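**Ticket 121: Look gallery captions attached to the wrong outfit**
Site: Clotura (red carpet and runway archive)
Reported by: Aparecida Furtado, picture desk
Assigned to: Khôi Tôn
Status: resolved, one follow-up open

**Report**

Captions in the September premiere galleries are one place out. The entry for the white Clandby trouser suit carries the credit for the Irnonov column gown, and the gown carries the credit for the shoes. Shopping links follow the caption, so they are wrong too. Seen on phone and desktop, in two browsers. Clearing the cache makes no difference.
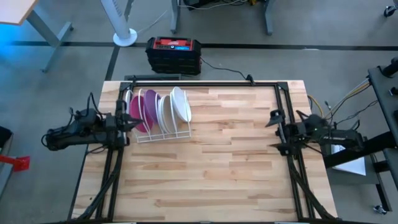

*Dish rack on the butcher-block table, two black arms facing each other.*

**Checks made (KT)**

1. Opened the gallery in the editor. Order is correct there and each look has its own credit line. The fault is therefore on the published side.
2. Compared the export file with the live page. The export has 65 looks and 65 credits. The live page has 65 looks and 64 credits, with the last look blank.
3. Searched for the missing credit. It belongs to look 26, a Wu opera coat with detachable cape. The designer field holds a line break after the house name, pasted in from the press release.
4. Removed the line break on the staging copy and republished. All captions from look 26 onwards moved back to the correct outfit.
5. Looks 1 to 25 were still wrong on staging. Separate cause, see below.
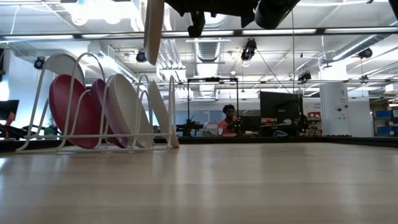 ## Second fault

The cover look was changed after publication. When an editor promotes a look to cover, the gallery moves the photograph to the front but leaves the credit in its old position. The looks it passes are then all out by one. In this gallery the cover had been moved up from position 25, which matches the affected range.

Workaround: after changing the cover, open the credits tab, press "Match to looks", then save. Saving first does not work, as the button reads the stored order.

Applied on live at 14:20. AF asked to check the Clandby suit and the Irnonov gown.

**Reply (AF)**

Both correct now, and the shoe link goes to the shoes. The Wu coat shows its full credit. The cape is still listed as a separate garment in the designer index, please merge. 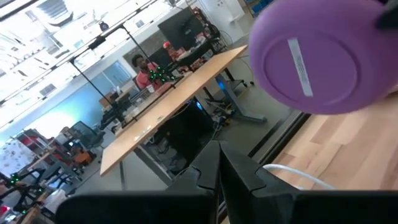 *Underside of the purple piece, with its label strip.*

**Closing notes (KT)**

- Cape merged with the coat. Index rebuilt.
- Import now strips line breaks from the designer, stylist and jeweller fields.
- Older galleries not checked. Any with a changed cover may have the same fault.
- Open: make the cover change move the credit with the photograph. Raised as its own ticket, low priority while the workaround holds.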